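Workshop tips: sharing a bench with a robot arm

Ground rules for small tools

These are the rules we use at Stekgate for any job where an arm picks up hand tools and puts them away. Boonmee Petchrat wrote the first version in January and Rocío Carrillo keeps it up to date.

Lay tools out flat with open space between them. Fingers that open wide need room on both sides of a tape measure, and a wrench lying against a knife is harder to pick up than either one alone. If you want to test a cluster, make one on purpose and write it down on the job sheet.

Utility knives go out with the blade fully retracted. Check it by eye and again with the slide before you let go. Markers are capped. Tape measures are locked with the hook in.

Put the box where the arm can reach it without crossing your side of the bench. An open box with no flaps standing up is best. Mix soft items such as foam cubes in with the hard ones, and run the soft ones first after any change to grip force.

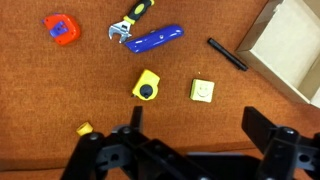

Hands and reach

Keep hands out of the work area while the arm is live. To move a tool, press stop, wait 5 seconds, then reach in. Tie back sleeves and lanyards.

Before you leave

Look over the finger pads and wipe off any grit. Check the bolts on the linkages with a hex key, finger tight plus a little. Count the knives back into the drawer and sign the sheet. Job sheets go in binder 33.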